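Collow guest house – slip, trip and fall check, sheet 2183
Walked through by Annelore Kröger with Lino Pagano, January
Mark each item OK, FIX or REMOVE. "Looks fine" is not a mark.

The last sheet came back with OK in every box. I don't believe it. The house is almost 2000 square feet and has two staircases, and I have yet to see a building that size with nothing wrong in it. I did it again from the front door.

Entrance and stairs

1. Outside step, edge strip. FIX. Lifting at the left end. The strip was sold to us as permanent.
2. Handrail, main stairs. OK. Pulled hard at both ends, no movement.
3. Handrail, back stairs. FIX. The lower bracket turns in the plaster. Longer screws were tried before and I doubt they will do it this time either. Find the stud.
4. Stair lighting. FIX. The Wultora motion light goes off before a slow walker reaches the landing. Box says "senior friendly." Set the timer to the longest setting and walk it yourself, slowly.
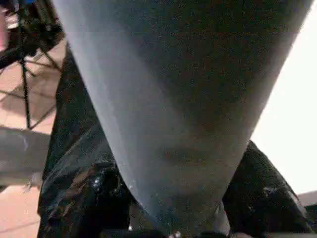
Fiorella Pagano: I walked the back stairs at 6 in the morning and the light never came on at all. Could we please go back to a plain switch at the top and bottom? Guests know how a switch works.

Reply: Agreed, pending a price. Leave the motion light up until the switches are in.

Bathrooms

5. Bath mat, upstairs. REMOVE. Suction cups gone hard.
6. Grab bar by the tub. OK for now. It is a screwed bar, so I trust it. The Brellness clamp-on one in the closet stays in the closet.
7. Floor by the shower after use. FIX. Water runs to the door, and a second towel is not a repair.
8. Plastic stools. Turn upside down, press on each leg where it meets the seat, look for cracks and pale stress lines, then check the feet. A weight rating on a label tells you what a new stool held on a flat floor. If in doubt, REMOVE.

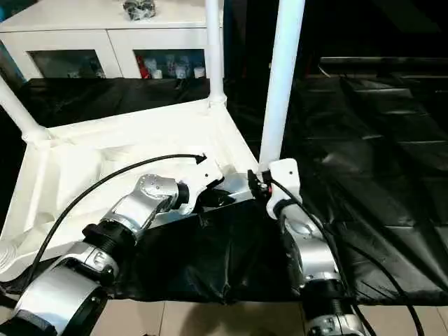

Kitchen and storage

9. Step stool by the pantry. REMOVE. Guido Russo glued the tread and says it is stronger than before. Maybe so. It still goes.
10. High shelves. FIX. Anything used daily comes down to shoulder height. Less climbing beats a better stool.
11. Rug at the sink. REMOVE, third time of asking.
12. Ladder, Hollmann. OK. Spreaders lock, feet are whole. Store it flat.

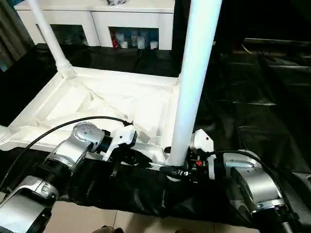 White plastic base on black cloth.

Comments on the draft

Muammer Gökçe wants to know why item 8 has no pass mark printed beside it. I left it blank on purpose – people tick what is already there.

Lino asks for a load test with sandbags. Fine by me, as long as a stool that passes still gets looked at underneath.
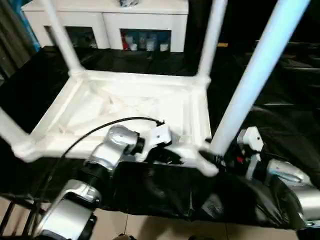
Plastic stool, underside up: legs, rim and cross ribs.

Open items: 1, 3, 4, 7, 10. Sign with a full name. Initials from the last sheet could not be matched to anyone.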